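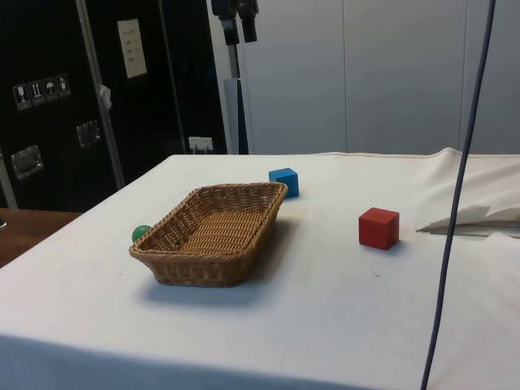
Figure 2. Tabletop with a wicker basket, a green ball, a blue cube and a red cube.

4.1 Staffing and shift allocation at the regional stations

The second part of the study looks at how station posts were filled after the Drondport line moved to local rostering in January. Before the change, the operating office assigned staff to all stations from a single list. Under the new system each station superintendent draws up the roster, and the office checks it for rest hours and qualifications only.

We collected 1,671 shift records from 5 stations. Of these, 711 were shifts worked by women, including ticket inspection, platform duty, announcements and signal work. Records with no post code were left out before counting. Two coders sorted the remaining entries by post and time of day, and differences were settled by discussion.

Women were present in every post at Astley, the largest of the stations. At the smaller ones they worked mainly at the ticket counter and the inquiry desk — a pattern also reported by Bouzid and Uchida in their earlier survey of the line. Night shifts showed the widest gap. Superintendents we interviewed named late transport home and the lack of separate rest rooms as the main obstacles. Two of them had asked for changes to the rest rooms before the new rosters began.

Post titles caused some difficulty. The Kaveo rostering software records a "pointsman" and a "yard assistant" under one code, although the training for the two is different. Following Śliwiński, we treated them as a single category and do not report separate results for either.

Pay grade was not part of the records we received. Whether a move from counter work to signal work brought a higher grade therefore cannot be answered with these data, and we return to the question in Section 5.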